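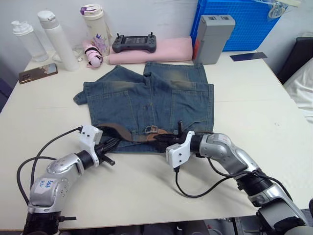 Slide 1: jeans, belt, two grippers. Leave it up while people sit down.

# Jeans day: what I saw at the Wallner open day

Morning, everyone. I'm Aníbal Rebelo, and I've been wanting to give this talk since September, when I got back from the Wallner open day and bored everyone at lunch with it.

(Ask for hands: who has folded a pair of jeans this week? Who left the belt in?)

Quick background for anyone from the Cokard side:

- 133 visitors on the day, let in by small groups
- three rooms, and I spent nearly all my time in the one with the clothes
- our host was Prapai Thammasiri, who answered every question I had and then stayed for more

I'd expected a polished stage show. We got a white table with a pair of faded jeans on it, and I loved it!

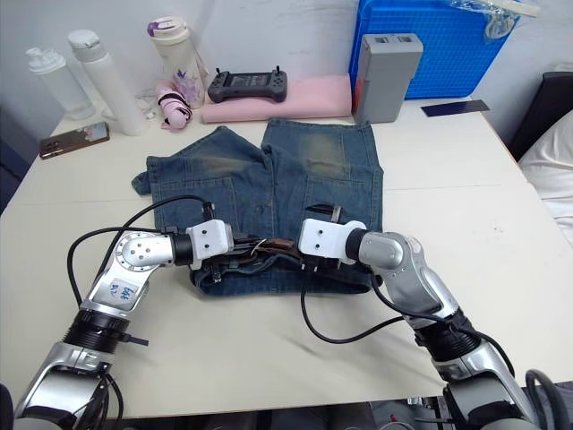

*Photo: Wallner open day / Prapai Thammasiri*

Cloth is hard. Most of you know that from the Osiron trials, where we spent weeks on tea towels. Jeans are heavier, they have thick seams, and they crease where they feel like creasing. Add a belt through the loops and you've got two materials that want to do different things.

Point to the waistband. There's an arm at each side of it, and the belt is bunched and a bit twisted between them. I asked Prapai whether she'd thought of taking the belt out first. Her answer was that people at home don't, so why should she? (Pause, this got a laugh in the room.)

Mention the stuff along the back of the table as well: bottles, a little pink umbrella, a blue crate. I like a demo table with things on it, it's much closer to my own kitchen.

Now go in close. Slow down for this slide, the people at the back need time to look. Two fingers, a gap between them, and the denim right underneath. Look at the stitching down the middle seam! One of the pads has fine ridges on it, and I'd like us to talk about pad surfaces in the second half.
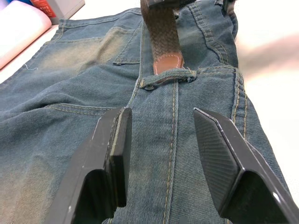
## The belt

My favourite ten minutes of the visit. The belt is braided, with a leather tab, and a braid bends very differently from a plain strap. Prapai's team have a target of 84 practice runs for each garment before they change anything in the set-up, and I think we should steal that habit. At Esex we tweak after every third go and then wonder why we can't compare results.

Next slide, and let them look at the weave before I start talking again. 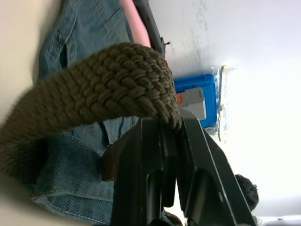

So what could we try ourselves? I'd start with one garment, one belt and one table, and keep a paper log next to it. Prapai gave me a copy of theirs and I'll pass it round. Please give it back, it's my only one!

If somebody asks about cost: I don't have a figure for the arms. The travel came out of our 3,000 training budget and there's enough left for two more people to go.

If somebody asks about speed: I didn't time anything, I was too busy watching.

Questions, then coffee in room 69.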